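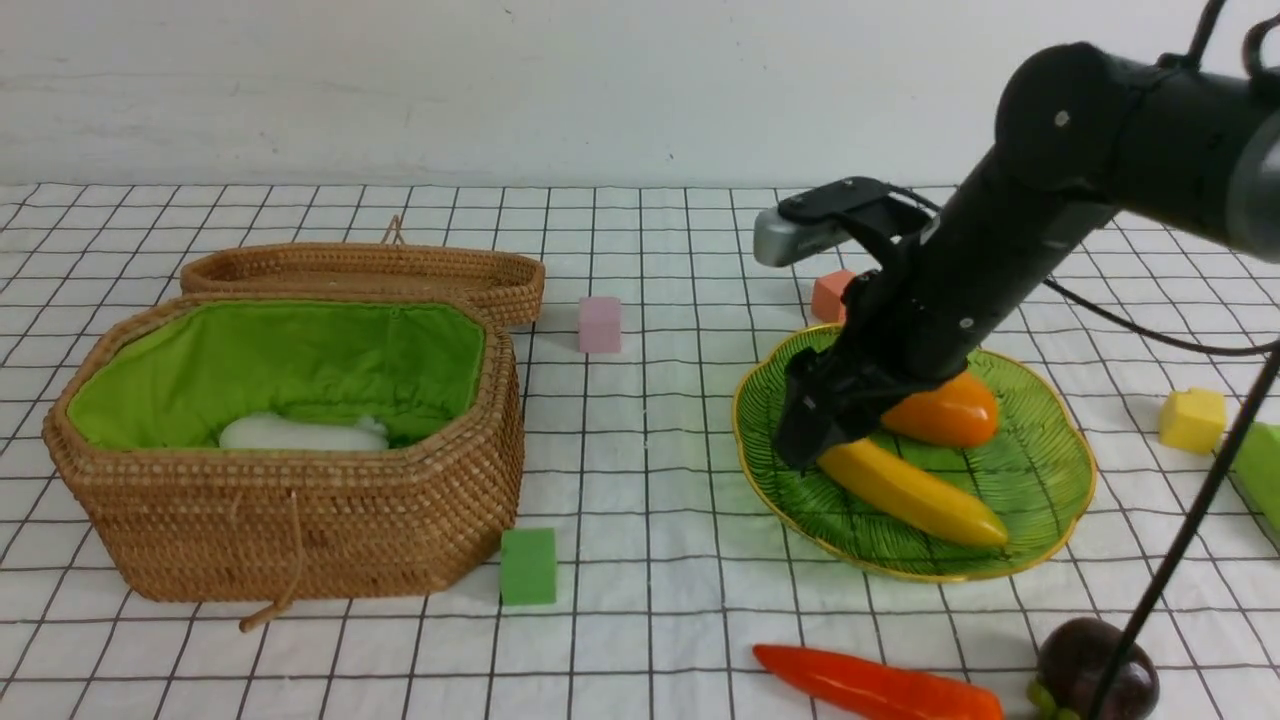 Natnael Gebru
Student member, robotics club build team

Banana keeps rolling when the hand closes, what are we doing wrong?

Hi all. Second-year club, first time in the Kisgate sorting challenge. Task is moving play fruit off a leaf shaped plate into a wicker basket with a green lining. Arm comes in from the right, multi-finger hand, fingertips pointing down. Plan is banana first, then the orange thing next to it, then the stuff on the table (pepper, the dark purple one).

Problem is the banana. Fingers come down over the one end, close, and it rolls out toward the rim. The plate is shiny and so is the banana. Blocks are fine, picks those up all day. We have 1,000 training runs, nearly all blocks, only 100 with fruit. Grip force is set in Nerik, using the default. Tried slower closing, no diference. Is it the data or the grip? Demo is 22 August 2024 so no time for a new hand.

Also does the basket lid count as an obstacle? We leave it open behind the basket.

mousavi_lab_rat
3 replies on this site, mostly fruit related

Grip point first, data second. You say one end. Go for the middle of the banana, fingers on both long sides. Grab by the end and the rest of it is a lever, any little twist and off it goes. We lost most of April to this.

Then the plate. Look how the raised veins and the scalloped rim sit under it, the banana is leaning on bumps, not on a flat. Turn the plate so the banana lines up with how your hand closes. Rules let you place the plate how you like, at least they did for us.

Cables too. You've got one coming down on the right past the plate, straight across the purple fruit. Tie that back before you try picking the purple one or you will be chasing a different bug. Ask me how I know.

100 fruit runs is thin but I would not record more untill the grip point is fixed, or you just teach it the bad grab.

joltelgate_j
More data. We had 4,000 and it was fine.

Coach Pru
Club mentor

Agree with the first reply about the middle. Would add: drop the default force in Nerik and go up in small steps. Hard smooth fruit squirts out if you squeeze off center, blocks dont, they have flat sides. That's why your blocks look so good.

On number of runs, depends what's in them. Move the fruit between runs, turn the banana, swap which one is in front. Same layout every time and it only learns that layout.

Lid: yes, treat it as an obstacle. It sticks out to the right past the back of the basket and you have a pink block standing right by it. Come in over the front rim and stay high. Watch the cord on the front too, a finger can hook it.

Natnael Gebru
Thanks, moving the grip point tonight. Cable tie going on first. Will post back w numbers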